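Pressemitteilung
31. März 2026

Ein Semester weg, und keiner kommt als neuer Mensch zurück: Rarnari stellt Programm für Auslandsaufenthalte 2026/27 vor

Der Studienreiseanbieter Rarnari schickt ab dem kommenden Wintersemester 48 Studierende deutscher Hochschulen für jeweils ein Semester nach Südostasien und Spanien. Das Programm heißt Flusard, was nach Auskunft der Geschäftsführung in keiner der beteiligten Sprachen etwas bedeutet und deshalb als einziger Vorschlag nirgends Anstoß erregte. Bewerbungen sind bis Ende Juni möglich.

Flusard richtet sich an Studierende aller Fachrichtungen ab dem dritten Semester. Sie belegen Kurse an einer Partnerhochschule, absolvieren an zwei Tagen in der Woche ein Praktikum und wohnen in Gastfamilien oder Wohnheimen. Auf das gemeinsame Kennenlernwochenende mit Kletterwald wird verzichtet. Im letzten Durchgang hatte die Abschlussbefragung ergeben, dass sich die Teilnehmenden auch ohne Kletterwald kennengelernt hatten, überwiegend in der Warteschlange der Ausländerbehörde.

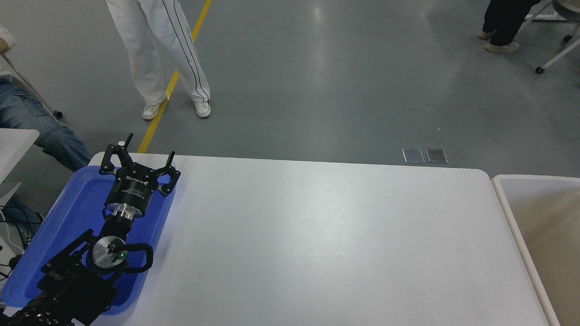 Greifer über blauer Kunststoffschale. Abdruck honorarfrei, Quelle: Rarnari

„Wir lesen jedes Jahr Motivationsschreiben, in denen jemand über sich hinauswachsen möchte“, sagt Programmleiterin Visitación Alcaraz. „Das darf man gern tun. Uns würde allerdings schon reichen, wenn die Leute ihre Kursanmeldung rechtzeitig abgeben.“ Für die Ausschreibung 2026/27 hat ihr Team das Motivationsschreiben auf 962 Zeichen begrenzt. Wie es zu dieser Zahl kam, lässt sich nach Angaben von Alcaraz nicht mehr klären. Das Onlineformular akzeptiert jedenfalls kein Zeichen mehr, auch kein Ausrufezeichen.

Neu ist das verpflichtende Vorbereitungsseminar, das Hakim Siregar und Wulan Ong gemeinsam leiten. Es umfasst 19 Unterrichtsstunden und behandelt Mietverträge, Krankenversicherung, Höflichkeitsformen und die Frage, wie man ein drittes Mal angebotenes Essen ablehnt. (Kurzfassung der Kursleitung: gar nicht.) Ein Modul über „die Mentalität vor Ort“ wurde gestrichen, nachdem Siregar und Ong sich nicht darauf einigen konnten, welche Mentalität ihre eigenen Eltern haben.

„Die meisten bringen ein ziemlich fertiges Bild mit“, sagt Wulan Ong. „Tempel, Mopeds, Garküchen. Dann sitzen sie in einem klimatisierten Großraumbüro, und der Drucker hat Papierstau. Manche sind in der ersten Woche regelrecht beleidigt.“ Nach vier Wochen lege sich das, der Papierstau dagegen bleibe erfahrungsgemäß bis zum Semesterende.

Fongchan Thepsuriya betreut die Gruppen in Thailand und ist für alle Fragen zuständig, die nach Mitternacht auftreten. Sie bittet künftige Teilnehmende ausdrücklich darum, vor einem Anruf zu prüfen, ob der Hausschlüssel in der anderen Tasche ist. In Spanien übernimmt diese Aufgabe ein Zweierteam, das sich bei der Rufbereitschaft abwechselt und Thepsuriyas Bitte wörtlich übernommen hat.

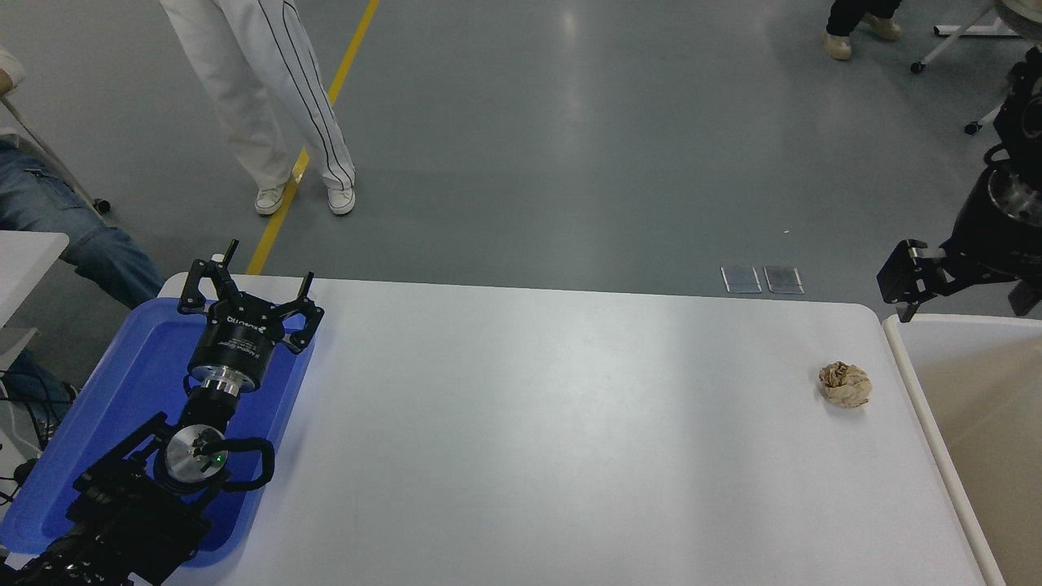 Auch bei der Anrechnung von Studienleistungen soll es einfacher werden. Bisher mussten Kursbeschreibungen einzeln übersetzt, beglaubigt und nachgereicht werden, gelegentlich in genau dieser Reihenfolge rückwärts. Mit der Plattform Clovska liegen die Unterlagen nun vor der Abreise an einem Ort. Ob das zuständige Prüfungsamt sie dort auch liest, entzieht sich dem Einfluss der Programmleitung, doch haben mehrere Ämter Interesse signalisiert, eines davon sogar schriftlich.

Leonidas Karamanlidis hat den vergangenen Durchgang mitgemacht und studiert inzwischen wieder in Kassel. Auf die Frage, was er aus dem Auslandssemester mitgenommen habe, nennt er zuerst einen Reiskocher. „Außerdem rede ich jetzt mit Leuten im Bus“, sagt er. „In Kassel kommt das unterschiedlich gut an.“ Er steht Interessierten bei den Informationsabenden für Fragen zur Verfügung, auch zum Reiskocher.

Die Bewerbungsgebühr beträgt 100 Euro und wird bei einer Absage vollständig erstattet. Für Studierende mit BAföG-Bezug entfällt sie. Das Auswahlverfahren besteht aus der schriftlichen Bewerbung und einem Gespräch per Video. Zusagen gehen im Sommer per E-Mail heraus; es empfiehlt sich, gelegentlich in den Spamordner zu schauen, wo im vergangenen Jahr zwei Zusagen recht lange unbemerkt blieben.

Pressekontakt
Rarnari, Programmbüro Flusard
Visitación Alcaraz
Interviewtermine mit der Seminarleitung und mit ehemaligen Teilnehmenden vermittelt das Programmbüro auf Anfrage.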